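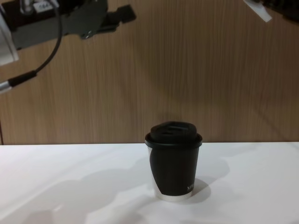 R. Jafarzadeh

The cup goes in the same place every time, so I set it down, step back and press the pedal. Trial 334.

At Limard we were testing one idea. The arms learned a job from people doing it, and we wanted to know if the learning went better when the people were tired. My supervisor in Dristedton had a theory that tired people waste nothing. They reach, they grip, they lift. Fresh people show off.

So I worked nights. I did half my trials at the start of the shift and half at four in the morning, and the computer kept the two piles apart. By March there were up to 3,000 of them, from all of us together.

The result came in while I was eating a sandwich. The arms trained on the tired pile spilled less. They were also slower. Before each lift they stopped for a moment over the lid, and no one had taught them to stop.

I watched 16 of my own recordings to find out where it came from. It was in all of them. At four in the morning I reached for the cup and waited, then took it. My mother used to do that with the kettle in our kitchen in Flatstead, after my father left. I had forgotten it.

I wrote to Dristedton that the pause was in the data and could be cut out. It would save 42 minutes a day on a full line. The answer was one word, yes.

I have the edit open now. The left arm is up and the cup is on the table. I run the old version one more time before I save, and I stand there while it goes down to the lid and stops.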